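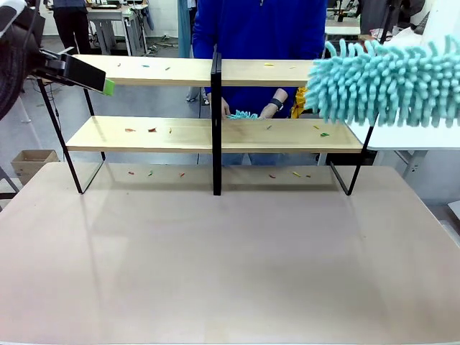
Estantería de dos niveles y plumero celeste.

Patinaje agresivo, apuntes de la clase 3: rodamientos y grindeo
Taller Skisero, 16 de noviembre de 2025

Bueno, les paso en limpio lo que vimos, porque sé que la mitad estaba mirando el cajón nuevo en vez de anotar (yo también lo miraba, tranquilos).

1. Limpiar rodamientos
Saquen las ruedas y márquenlas antes de soltarlas, que después no hay forma de saber cuál iba adelante. Quiten la tapa con un alfiler, dejen los rodamientos 20 minutos en el solvente y séquenlos bien. Una gota de aceite por rodamiento, ¡una! Renata Paredes les puso tanto en julio que anduvo una semana juntando pelusa por toda la plaza Zapata.

2. Revisar el bloque H
Pasen el dedo por la ranura donde apoya el caño. Si hay un borde levantado, lija 300 y paciencia. Yo uso bloques Inda y los lijo cada tanto, aunque Nahuel Gaete jura que así se gastan antes. Lo discutimos siempre y ninguno afloja.
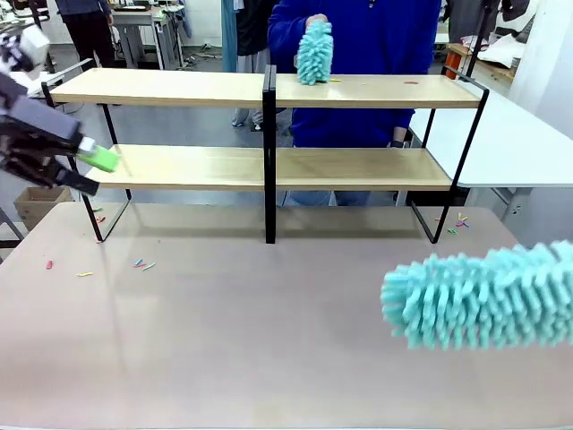
3. Entrar al soul grind
Rodillas flexionadas, mirada al final del cajón y el peso sobre el pie de atrás, que es el que va con la soul plate. El error más común de hoy fue saltar demasiado lejos. Acérquense en paralelo, casi rozando, y suban con un salto corto. Cera sólo en el canto, por favor.

Para la próxima: 7 entradas limpias por lado en el cajón bajo y los cascos Jallix ajustados desde casa, que perdemos media clase con las correas.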